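Prateck P2 Phone Repair Kit

The Prateck P2 is a set of tools for opening and repairing smartphones at home. It is made for people who want to change an old battery or a broken charging port, and who do not wish to send the phone away.

In the kit you find:
Screwdriver handle with 30 bits
Two opening picks and one suction cup
Tweezers, straight and bent
Magnetic mat for the small screws

The bits are of hardened steel and they fit most Android phones. Please read the guide for your model before you start, and switch the phone off completely. 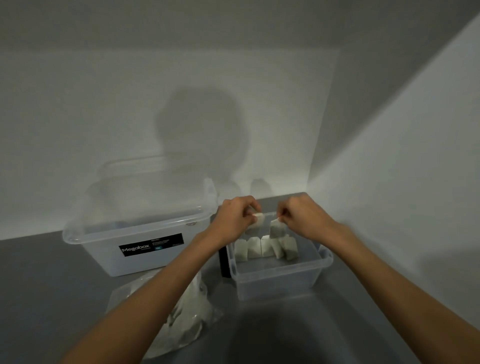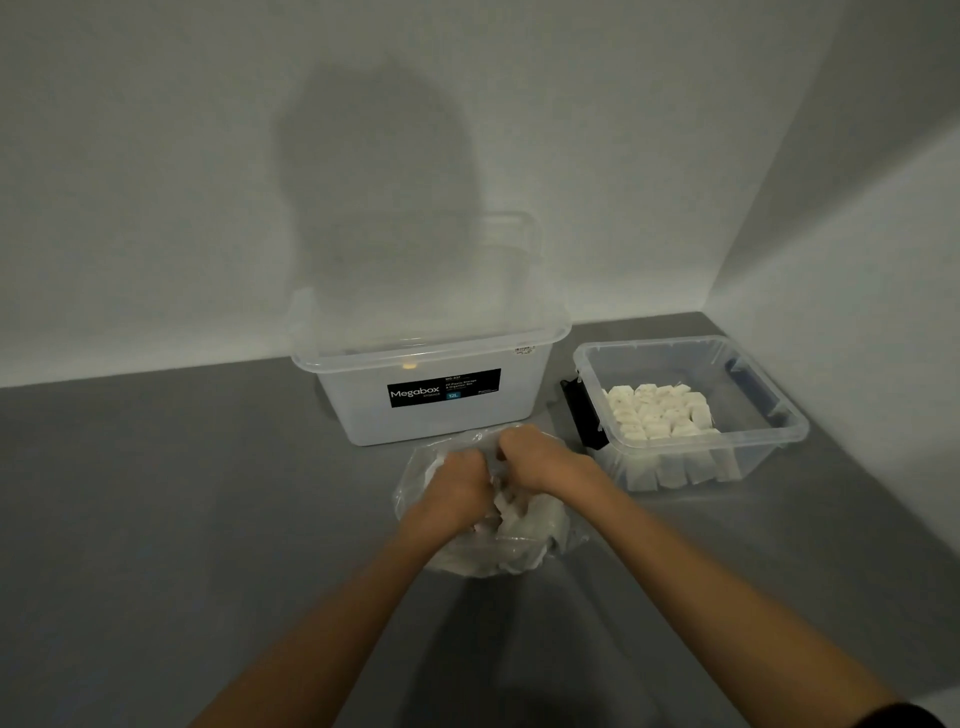

Tea bags in a small clear box; 12L Megabox storage box with lid

Spare bits can be ordered one by one from our shop. For workshops we have a price from 100 kits, please write to Kevser Bayram in the sales office.

Guarantee: two years on the handle and the bits. The picks and the suction cup are wearing parts and are not included in it.

Page updated February 2019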